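4. Fitting the table cover

The Skondar clear cover fits round tables up to 157 cm across. Covers for larger tables are sold separately. Read this section through before you open the pack.

1. Clear the table and wipe it down with a damp cloth. Let it dry fully.

2. Unroll the cover on a clean floor and leave it for 60 minutes. In a cold room, leave it overnight.

3. Lift the cover by two opposite edges and lower it onto the table. Do not drag it - grit trapped underneath will scratch the finish.

4. Check the overhang on all sides. It should be even before you go on to the clips.

Note: Fold lines from the packaging are normal in a new cover. Most will drop out within a few days of use.
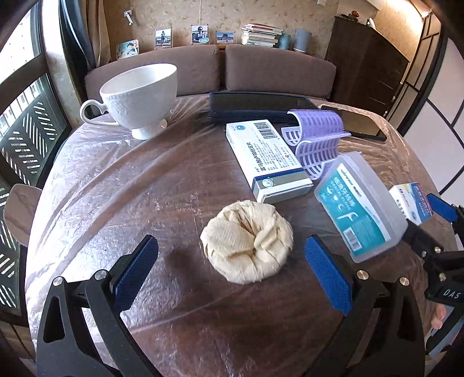 5. Starting at the side nearest you, push the first clip over the table edge until it clicks. Fit the second clip directly opposite.

6. Work outward from these two clips, smoothing the cover with the flat of your hand as you go. Leave slack at each clip.

7. To remove stubborn creases, lay a dry cotton towel over the cover and warm it with a hair dryer on the low setting. Keep the dryer moving.

CAUTION: Never use an iron on the cover. Do not put pans or dishes straight from the oven on it. Use a trivet.

CAUTION: Keep the cover and its packaging away from babies and small children.

Replacement clips are listed under part number 185 in the spare parts table. Cleaning is covered in section 5.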